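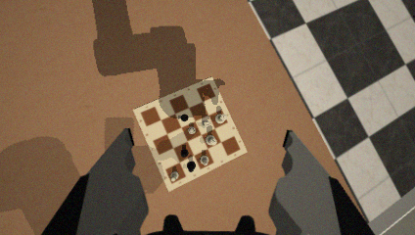
Fig. 1. A five-by-five board with nine pieces on it.

Week 4 notes: Counting games, or why small boards are still big

Okay, so last week we ended on tic-tac-toe and a few of you told me it felt like cheating, because you can draw the whole tree on a couple of sheets of paper if your handwriting is small. Fair enough! This week we go up a size, and I want you to get a feel for how fast things blow up.

Start with the easy bit. A five-by-five board has 25 squares. Put one piece on it and you have 25 positions. Put a second, different piece on it and you have 25 times 24, so 600. A third one makes it 13,800. I did these on the board in May last year and somebody asked me to keep going until it got scary, and it was scary by the fifth piece (6,375,600, if you want to check me).

Now, two things bring the number back down. One is that identical pieces can swap places and you can't tell. If your two pieces are the same, 600 turns into 300. The other is symmetry, where you flip or turn the board and call it the same position. Be careful with that second one! In chess the pawns only go one way, so turning the board upside down gives you a different game unless you swap the colors too. Phúc Lâm lost half a page of his project to this and very kindly let me mention it.

Then there's the difference between a position and a game. A position is where things stand. A game is the whole story of how you got there, and lots of stories can end in the same place. When we store positions instead of games we save a ton of work, and that's the trick behind the Lurkard exercise on the back page. Shahab Sharifi's old version had 2,000 games in it that boiled down to 463 positions. Same file, same moves, just stored smarter.

Please read the Sternenberg chapter before we meet again, at least up to the part on dead ends. The middle is slow going and I skip most of it myself.

For homework:

1. How many ways can you put two identical kings on a five-by-five board so they don't touch, not even at a corner? Start by counting the pairs that do touch.

2. Do the same on a four-by-four board.

3. Write me a paragraph, 400 words tops, on whether you'd store positions or games if you wanted to teach a beginner. I don't have a right answer in mind.

Office hours are at 3:30 as usual, and bring your scratch work, even the ugly pages.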